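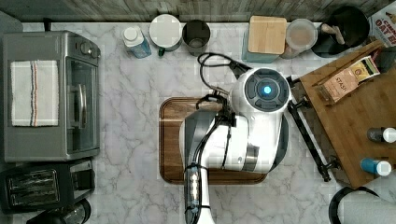

May, bench notes, oil finish trial

Picked up where the last page stopped. The question is still whether the Pelum oil needs a third coat on end grain or whether two will do if the first one is thinned. The Claltport shop wants an answer before they order stock for the summer, and the instructions on the can are no help with end grain at all.

Test pieces are offcuts of the same maple plank, planed, then sanded 120, 180, 220. Raised the grain with a damp rag between the last two grits and let them sit overnight. Pieces marked in pencil on the underside, A through F. A and B get straight oil, C and D get oil thinned with the citrus solvent, E and F are controls with plain mineral oil.

9:15 a.m. First coat on everything. Shop at 57 percent humidity, a little higher than I wanted. Flooded the end grain and kept it wet for 30 minutes, topping up dull spots with the brush. C and D took a lot more than A and B. C went dull twice in the first few minutes and had to be flooded again. Wiped all of them back hard with cotton rag. Rags hung flat on the line outside, please keep doing this and don't leave them balled up in the bin.

Second coat went on late afternoon. Probably too soon for A, which still felt tacky along one long edge. Should have waited until morning. I left it in the trial but would not lean on the result for that piece.

Next day. Water drop test, one drop on each end, timed until the bead flattened out. Straight oil, B: 37 minutes. Thinned, C and D: both were still beading when I stopped to unload the lumber, so no number. E and F soaked it up almost at once, as expected. A was blotchy and I didn't bother timing it.

Smell is mostly gone from the straight pieces. C and D still have some orange to them if you put your nose right up close. The Bittencourt sheet says to leave solvent mixes for a couple of weeks before food contact, so these stay on the rack until then.

Color: the thinned pieces came out slightly darker on the face, same on the ends. Side by side you can tell. On separate boards I doubt a customer would.

Also tried the Stornix paste on a scrap of walnut, for my own interest. It buffs up nicely but leaves white residue in the pores — a stiff brush gets most of it. Not worth changing over for.

To do: repeat with walnut, full day between coats. Redo piece A from bare wood. Get a fresh can of solvent, the current one has skinned over. Ask Claltport if they care about the color shift before going any further with the thinned mix. The 220 discs are down to the last sleeve.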